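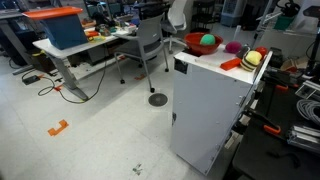 Figure 1. White cabinet with sorted and unsorted items on top; bench at right, desk at left.

Skomitbridge Technical Institute
Shared Workspace Practice, Unit 4
Handout: Surfaces, Storage and the Return of Small Items

Purpose of this unit

Unit 4 addresses the everyday care of shared laboratory rooms. Students enrolled in the course are expected to have read the room rules issued at registration and to bring this handout to the Thursday session. The unit carries no separate examination. Completion is recorded on the room card and is required for evening access to the Kallis Building.

Terms used

A working surface is any surface on which a task is carried out. Benches and desks are working surfaces.

A holding surface is a surface on which items wait between tasks. The top of a low cabinet is the usual case. A holding surface has no permanent contents.

A home is the labeled place to which an item is returned. Every item on the room inventory has one home only. The inventory for Room 251 is kept in the binder inside the door, and students may add to it in pencil.

A container is a bowl, bin, box or tray that keeps small items together. A container may itself have a home.

Holding surfaces

Light, soft and round items collect on holding surfaces faster than any other kind. The cabinet top in Figure 1 carries several: a green fuzzy ball in a red plastic bowl, a magenta-pink one lying outside it, a small red ball toward the back corner, and a striped soft toy at the right edge. The orange block near the front edge belongs to a different class of item and should be considered separately.

Balls are to be kept in a container at all times when not in use. A bowl is acceptable for larger balls. Where a ball stands higher than the rim, as the green one does, no second ball is to be placed on top of it, and a deeper container should be requested from the stores counter.

Items with flat sides may stand directly on a holding surface, set back one hand's width from any edge. Soft toys are stored by size and not by color.

Nothing is to be left on a holding surface overnight. The Ojeda rule, which students will meet again in Unit 6, allows one exception: a container with a dated slip may remain until the following session.

Working surfaces

Tools in use remain on the bench. Tools no longer in use are returned before the next task begins. Students should study the bench in Figure 1 and note the two orange-handled clamps, the coil of gray cable and the length of aluminum extrusion beneath it. Cable is coiled, tied and hung. It is not stored on top of stock material, and it does not hang over the front edge of a bench where a sleeve or a chair arm may catch it.

Desks are treated in the same way as benches, with one addition. Lidded boxes on desks are to be closed fully, and small parts are to be placed in a box or bin before the desk is wiped. Chairs are pushed in at the close of the session. Casters must be clear of cables.

Order of work for the close of a session

1. Stop all tasks at the 4:31 bell.
2. Clear the floor.
3. Return hand tools to their homes.
4. Coil and hang cables.
5. Empty the holding surfaces, beginning at the back.
6. Place small parts in containers and close the lids.
7. Wipe desks, then benches, then cabinet tops.
8. Push in chairs.
9. Sign the room card.

Items without a home are taken to the stores counter in the Flelolcombe Wing. They are not to be placed in a drawer.

Preparation for Thursday

Using Figure 1, prepare a return list for the cabinet top and a second list for the bench. Give the name of each item, the type of container proposed, if any, and the position of its home in relation to the door. Lists should fit on one page. Students sharing a bench may submit a single list with both names.

Reading: Room Manual, pages 28 to 31.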